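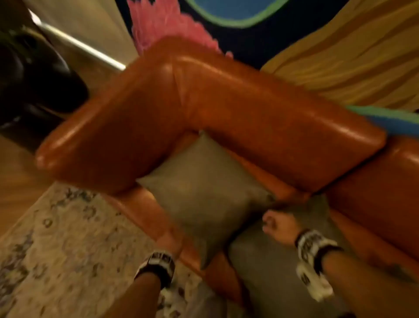

Robots & Automation

Snædís Lauritsen
May 15, 2026
Thread

1/22
Sofa pillows, part two. Last time I wrote about driving the arm by remote control. Since then we've moved most of the pillow work to bare hands with marker bands on the wrists. Notes on how that's going, for the people who asked.

2/22
The task on paper: two throw pillows on a leather sofa, start them anywhere on the seat, end with both standing in the corner where the arm meets the back. A person does it without thinking. That's the trouble when you have to show it.

3/22
The bands are white blocks with black and white markers, black padding in between. The software we use, Liron, finds the markers in the video and works out where each wrist is and how it's turned. Fingers are a separate model and a worse one.

4/22
Why blocks all the way around the wrist: you turn your hand over to pinch a corner and the markers on top go out of view. You want another one coming up from the side. A single flat tag on the back of the wrist lost us half of every turn.

5/22
Put them on snug. A loose band slides toward the elbow when you reach down, and then Liron thinks your hand is shorter than it was a minute ago. Hòa Cù tightens his until it leaves a mark. I go one notch looser and check between takes.

6/22
Speed is the main thing new people get wrong. They move at normal housework speed, the markers smear, and the track drops out right at the grab. We ask for a slow reach, a short hold once you have fabric, then the lift.

7/22
I still get blur. Everyone does. What matters to me is whether the band reads before and after the blurred stretch. If the gap is short the software fills it in well enough. If it covers the whole grab I throw the take out.

8/22
Light: warm room lamps look nice and are bad for this. Glossy leather throws bright streaks back at the camera and the exposure goes hunting. You can turn up the lights or lock the exposure. We lock it and live with darker seams.
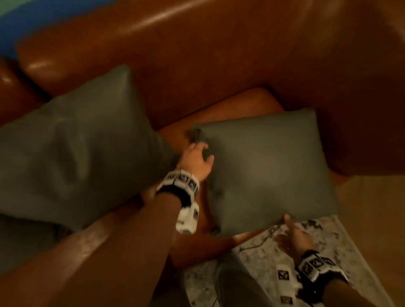

9/22
Corners, though. Pinching a corner is how most people move a pillow, and it's the hardest grip to copy onto a two-finger gripper. A person pinches and twists a bit without noticing. The Bạch gripper closes flat and the fabric slips out sideways.

10/22
So there are two ways to show it. Show what a person would do and let the learning sort it out, or show what the gripper could do with human hands. We tried the first for a long while. Now I ask for thumb against straight fingers and no twist.

11/22
Hòa disagrees and I'll put his side fairly. He thinks once you start acting like a gripper you stop doing the small corrections, and those are the useful part. He has a point. His takes have more recovery in them than mine do.

12/22
Numbers, since I get asked. 3446 takes kept so far across all the soft furniture tasks. The pillow takes run 22 seconds each at our pace. At my normal pace at home I'd be done in a quarter of that.

13/22
Remote control for comparison. On the Polluvov rig, with the two handles, the same task takes me 91 seconds when it goes well. You can't feel the fabric, so you over-squeeze, look, squeeze again. My shoulders are finished by lunch.

14/22
But remote takes have one big advantage. Whatever the arm did in the recording, the arm can do. With hand takes you always have a step where a human wrist becomes a robot wrist, and some of them land in a pose the arm can't reach.

15/22
The armrest is where that shows. I lean over a big rolled arm and my forearm passes across it with no fuss. The robot's forearm is thicker and the elbow bends the wrong way. We had to mark out which reaches over the armrest are allowed.

16/22
Current mix: hand takes first for variety, then a smaller set by remote on the same sofa. Training on hand takes alone gave us confident reaches and sloppy grabs. Remote alone gave us good grabs and an arm that froze if a pillow sat at a new angle.

17/22
Starting positions matter more than I expected. Left alone, people set the pillows down in the same three or four places. I now toss them with my eyes shut before each take. One flat, one leaning, one half off the edge of the seat - all fine.

18/22
Use both hands if you would use both hands. We had a stretch of takes where the other hand just hovered, and the robot learned to hover it too. Either give it a job, like steadying the far corner, or rest it at your side.

19/22
Practical bits. Clear cables off the rug before you start, I've caught a foot more than once. Wear sleeves that stay above the bands. Wipe the markers when they get gray, hand lotion is terrible for them.

20/22
What still doesn't work: pillow on top of pillow in the same color. Gray-green on gray-green, the edge between them is hard to pick out, and the arm will sometimes take both. More takes help slowly. A second camera angle would probably help more.

21/22
Someone asked if Uteck will put the pillow set out in public. That's under discussion and it isn't up to me. The marker layout I can share, it's plain squares and a strap. I'll add the print file once I've fixed the spacing.

22/22
Next is blankets. I did a first batch by hand in December and the fold hid the bands for most of every take, so the blocks are probably moving further up the arm. Questions about the wrist setup go to me, anything on the finger model goes to Hòa.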